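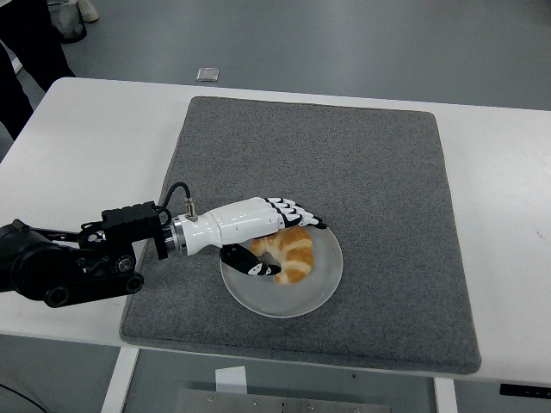 Last edited Monday, 4:12 PM

Nadine Akl
Croissant on a plate on a felt mat. Thread on table surfaces for small food service, mostly the mat, because I keep getting asked about it. 1/

2/ Background: I set up the tasting tables at Soliman. White rectangular tops, hard surface, no cloth. A hard plate on a hard top slides and makes noise. A mat fixes both problems and introduces two others, which I get to at 8.

3/ The mat is gray felt, square, rounded corners, speckled. The speckle is the reason I picked it over the solid gray. Croissant flakes land on it and disappear until you brush down. On a bare white top every flake shows from the doorway.

4/ Placement. Roughly centered, with a wide strip of bare table left and right. The far margin can be narrower. Keep the side strips clear for napkins and cups. Cups do not go on felt. A cup ring in felt takes longer to get out than the tasting takes to run.

5/ Rounded corners matter more than I expected. Square corners lift after a few weeks of being rolled up, and then a sleeve catches one. The first set we bought from Bodine had square corners and I trimmed them with a coin as a template. The cut edge has not frayed so far.

6/ The plate. Round, pale, slightly translucent, thin raised rim. The rim is there for crumbs. A flat slate or board looks fine until someone tears the pastry and half the outer layer ends up in their lap. Thin rim also means fingers can get over the edge without tilting anything.

7/ Plate position is a little toward the near side and to the right of the mat's center. Most of our tasters reach with the right hand. Dead center looks tidier and is worse to eat from.

8/ The two problems. (a) Felt holds butter. Blot, then dish soap diluted well, then cold water, then flat to dry. No dryer. (b) Felt holds odor. We had a mat that smelled of coffee for all of September. I rotate 12 mats now and wash on a schedule whether they look dirty or not.

9/ On the croissant itself. Crescent, golden brown, glossy crust, with lighter and darker orange bands following the ridges. The banding is what I want people to look at first, and a pale plate on gray gives a neutral background for it. On a wood board the lighter bands blend in.

10/ It sits toward the upper left of the plate and the rest is empty. This is deliberate. The empty part is where the torn half goes, and where the crumbs go. If you center the pastry you get two narrow crescents of free plate, neither of which is wide enough to put anything down.

11/ Same logic for jam. If jam is served it goes lower right, on the plate, in a spoon-sized amount. No ramekin. A ramekin takes up the whole free area and then the torn half goes on the felt. See 8(a).

12/ One pastry per plate. We tried two for a while. People compare them, which sounds useful, but they also stack them to make room and the crust on the bottom one gets crushed. Then the notes say "crust soft" and I have to throw the notes out.

13/ Someone asked about lighting. Overhead, diffuse, no spot. Glossy crust under a spot gives one white highlight and you lose the color bands. Felt helps here as well. It does not bounce light back up the way the bare top does.

14/ Cost. Mats came to 9 dollars each the last time I ordered. Plates I am not going to recommend, because ours are a discontinued line and I am hoarding the replacements.

15/ Brushing down: stiff brush, short strokes, toward you, into a tray. Do not shake the mat over the table. Do not use a lint roller either. It pulls fiber and the surface goes bald in patches.

16/ Storage: flat, in a drawer, paper between each one. Rolled is acceptable for transport. Folded is not, the crease stays and the plate rocks on it.

17/ Edit to answer the replies: yes, cork works. It is quieter than a bare table and louder than felt. Wipes clean faster. Sheds at the edge. I would use it for anything with syrup.

18/ Next thread is on bread knives and why ours keep going missing.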